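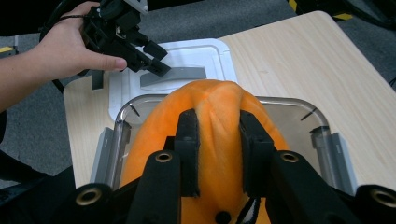

How to record your first shift on the hand grippers

Updated 27/08/2018 for the Chisholm site

If you have come to this page, somebody has told you that you're moving off the packing line to "teach the robot". Congratulations, or commiserations, depending on how you felt about the packing line. You will be doing much the same job as before, only slower and with a gripper in each fist.

The guide covers setting up, recording and packing away. It assumes you've had the half-hour safety talk and have a Bovov login. If you have no login, ask Eilidh McIver and bring your badge.

Before you start

Clear the table of everything that isn't on the job sheet. Mugs count. The Fekiver arms learn from what is in view as well as from what your hands do, and we have already lost one morning's work to a packet of crisps that turned up in every recording.

Take off rings and bracelets and push long sleeves above the elbow. Check the brackets at the table edge by giving each a firm tug. If one moves, tighten it and tell the shift lead, who will write it in the book.

Put the grippers on one at a time. Do the wrist strap up so that you can get one finger under it. Open and close the jaws a few times while watching the Bovov screen: the two bars should move when you do. If the left bar moves when you squeeze the right gripper, you've got the cables crossed, and so has almost everyone on their first day.

Let both cables hang clear of the items. You will forget about them for the first hour. They won't forget about you.

Recording a task

1. Read the job sheet through once. It gives the items, where they start and where they end up. It doesn't say how to get them there, that being the part they want from you.

2. Rest both grippers above the table and press the pedal. Wait for the tone.

3. Do the job at the speed you'd use if you were tired but conscientious. New starters go too fast, having been timed on the line for years. Bovov throws out anything under 13 seconds, so there is no prize for it.

4. Use both hands when you would normally use both hands. Steadying a box with one while the other fills it is worth recording, and it's the sort of thing we all do without thinking and then can't describe when asked.

5. If you drop something, pick it up and carry on. Don't stop the recording and don't apologise to it. Fumbles are kept in a separate folder and are apparently very popular upstairs.

6. Finish with both grippers clear of the items, press the pedal again and wait for the second tone.

7. Put everything back somewhere slightly different. Slightly is the important word.

Soft things and flat things

Soft toys are easier than they look. Come straight down with the jaws either side and close them until the fabric gives, then stop. You're carrying it, not wringing it out.

Flat parts are harder. A thin piece lying in a tray gives the jaws very little to get hold of, so bring them in at an angle and take it near one end. Expect to miss. After a day or two your wrist works it out and you'll no longer be able to explain it to the next person, so please tell them while you can still remember.

Changing hands

Every block of 46 recordings ends with a break. Take the grippers off completely for it. Sitting with them in your lap and flexing the jaws at colleagues is not a break.

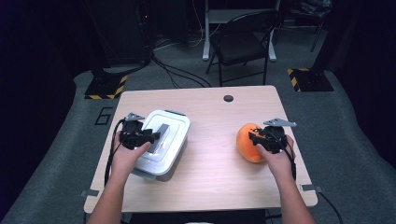
Naomi Gachanja thinks the page should say more about pay, and she'd like it put on record that teaching a machine your job is a different job from the one you were doing, and ought to have its own line on the payslip. Clokden's answer in July was that the grade is under review. We will update this section when the review has finished reviewing.

What we can say for now: you keep your line rate and your shift pattern. Nobody's hours have been cut at Chisholm while recording goes on. The agreement with Clokden covers the first 600 hours of recording, and after that it has to be talked about again. If you're asked to sign anything with the word "demonstrator" in it, show it to your rep first.

Some people have gone back to the line and that is fine. Others like it, mostly for the chair and the quiet.

Packing away

Log out of Bovov before you unplug anything. Wipe the jaw pads with the dry cloth, never the spray. Coil the cables loosely and hang each gripper on its own hook, left on the left.

Write your block numbers on the sheet by the door. If the upload bar is still crawling at the end of your shift, leave it running and put the card on the keyboard that says DO NOT TOUCH. Someone will touch it, but the card helps when it comes to working out who.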